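Subject: Re: [embridge-drives] Book drive, where are we with boxes?

Replying to the whole list, as the boxes message went to the whole list and I have had the same question from six of you privately.

> Hi all, can someone tell me whether the Kornlow boxes have been
> picked up? They were in the gym hallway when I left at 4:30 and
> the custodial staff would like the hallway back. Also, is it true
> that we are no longer taking encyclopedias? We put up a poster
> saying we were. Also also, the thermometer sign by the front
> office still says 1000 and I was told that was wrong by the
> second week. Who has the red marker?

Taking these in the order they annoy me.

The boxes. The Kornlow boxes have not been picked up. Lagman Freight gave us a free slot on their truck, and a free slot means they come when the truck is otherwise going past. It went past in the morning, when the gym hallway doors were locked. The driver knocked, waited, and left a card that says SORRY WE MISSED YOU, with a box ticked for "other." I've asked for another pass before winter break. If your club meets near the gym, please have one person within earshot of those doors from 7:15 on. Earbuds out.

In the meantime the boxes need to move to the language lab, along the back wall. Stack them no more than three high. We learned about four high at Embridge last December.

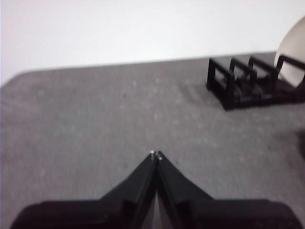

Gray surface with white behind it.

The count. As of this afternoon we have 132 boxes sealed and labeled across both schools. The goal on the poster is 4000 books and I believe we are past it, but I can't prove it. Three clubs labeled their boxes by weight and one labeled theirs "various." If yours was the "various" club, please go back and open them. You know who you are, and so does everyone who was at the sorting table.

The thermometer has been wrong since it went up, because it was made for the coat drive and nobody changed the scale. I have the red marker. I'll fix it when I've got a number I would be willing to say out loud to a parent.

Encyclopedias. We are not taking them. We were taking them, and the poster was accurate for nine days. Then the reading room at Burkotau wrote back, very politely, to say that they already have two full sets and would gladly send us one. What they asked for, again, is this:

Picture books, any condition short of chewed
Chapter books for ages 8 to 12
Easy readers in English for adults starting out
Bilingual dictionaries, paperback if possible

They did not ask for test prep, yearbooks, or the software manuals that somebody's uncle has been saving. I know it feels bad to turn a donation away at the door. Say thank you, take it, and put it in the blue bin marked SALE. The sale table pays for tape, and we have gone through a frightening amount of tape.

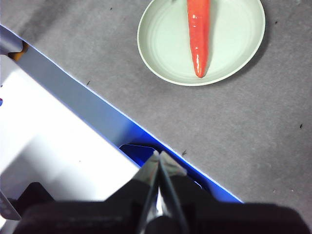
Carrot on the green plate

Whoever is still accepting books at the Embridge front desk after the cutoff, I admire your spirit, please stop.

Next, the money. Lagman is carrying the boxes as far as the depot for nothing, and the rest of the trip is ours to pay for. The quote is $1000 even, which sounds like a number someone made up in a parking lot, but it is on letterhead. The bake sale got us most of the way. The second bake sale, held two days later in the same hallway for the same people, got us rather less, and I would like us to remember this in spring when somebody proposes a third.

Ideas so far for closing the gap: a movie night, a teacher trivia lunch, and a "blackout" where students pay to have a class period with the lights off. The last one was the only idea to receive applause at the meeting. The front office has said no to it twice now, the second time before I had finished the sentence. Trivia lunch it is, unless I hear a strong objection by tomorrow at noon. A strong objection comes with an offer to run something else.

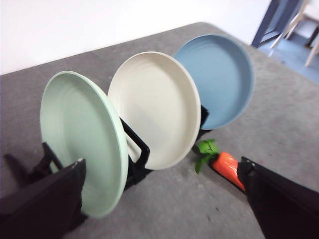
Plates standing in the rack

Sorting shifts. We need people in the language lab after last bell every day until the truck comes. Shifts are one hour. You get service hours only if you sign the sheet on the clipboard, in your own handwriting, on the day. Last week the sheet had four signatures in the same purple pen, with the same little star over the i. I signed off on one of them. The other three are welcome to come and talk to me.

If you're sorting:

Check inside the front cover for names and phone numbers and black them out.
Shake each book once, spine up. So far this has produced a library card, a boarding pass and a lottery ticket (not a winner, we looked).
Picture books go flat in the bottom.
Write the number of BOOKS on the lid. Not pounds.

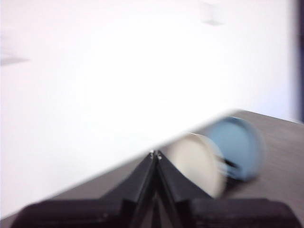
Black gripper, fingertips nearly touching

One more thing on labels. The town is spelled Burkotau, with a u on the end. We have eleven lids going to "Burkotown" and one to "Burrito," and I would like all of them corrected before Lagman sees them. The lid list is taped inside the lab door.

Agenda items for the next joint meeting to me by 8 p.m. tomorrow, please, and trim your quotes when you reply. The last digest was mostly the bake sale thread, five times over.

Drive desk, Kornlow and Embridge service clubs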